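Lekeo, Clirkville site - upper floor table area
Housekeeping and electrical check, 23rd July
Checked by: Bevan Pryor

1. Railing. Fixings tight, no movement when pushed. Pass.
2. Table. Stable, top clean. It stands directly against the railing, so small items could go over. Keep crockery to the front half. Comment only.
3. Hazard pole. Striping legible. Pass.
4. Floor cables. White cables run across the planks near the table corner, with the adapter and power strip also on the floor. Trip risk - reroute along the wall or fit a cover. Fail.

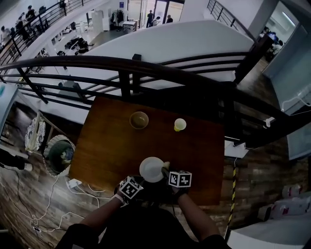

Table against the railing, with the cables at lower left.

5. Electrical box on the ledge. Cord hangs down on the right of the table. Clip it back. Action: Kibet Lukumay, within 5 days.
6. Boxes on the floor. Stack steady when checked. Move to the store if not needed this week.
7. Bin. Keep it clear of the walking route.
8. Power strip label. Last test recorded in April, tag 129. In date.

Item 4 to be closed within 24 hours and rechecked by Consuelo Vidal. Item 2 carried over from the last check - a raised edge has been priced but not ordered.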